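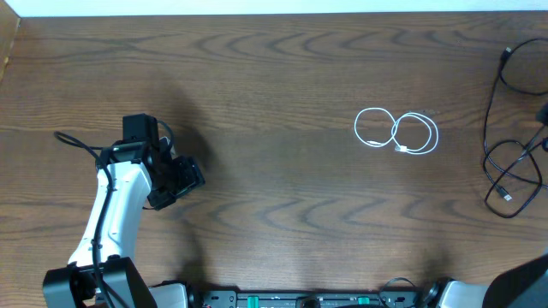

tangent_loss replied: Figure eight is fine for long audio runs, but for a thin USB lead I would stay with a plain over-over coil. Fewer crossings and it goes in a drawer flat.

Feb 2, 2020, posted by coilform in Cables and Storage

Over-over puts one twist into the jacket per turn. A figure eight cancels it, since the second lobe turns the opposite way. I switched in November after two Setix leads went intermittent at the strain relief.

ohm_sweet replied: Two leads is not a sample. Did you check continuity before binning them?

coilform replied: Yes. 44 ohms on the ground conductor with the plug bent, normal when straight.
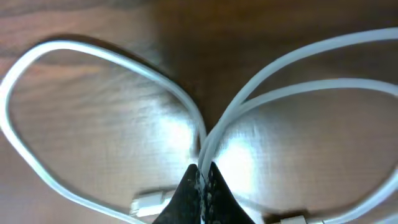

On tying: the tie goes at the crossing, never around a lobe. A tie on a lobe drags the strands into a tight bend and the set stays there. Pinch where the white strands bunch together in the middle and leave the loops wide on both sides. I use Runarberg hook-and-loop, cut short, one turn.

tangent_loss replied: Still disagree for storage. Two wide lobes need twice the drawer. My Clurkia trays are 255 mm across and a single coil fits without folding.

ohm_sweet replied: Fold one lobe onto the other after tying. Same footprint as a coil.

tangent_loss replied: Then you have a bend at the tie, the thing you were avoiding.

coilform replied: A gentle one. Leave slack under the tie. The Savolainen sheet for my lead gives 500 flex cycles at minimum radius, and a loose fold is well above that radius.

Contact | Terms | Back to top
This site uses cookies. By continuing to browse you accept their use.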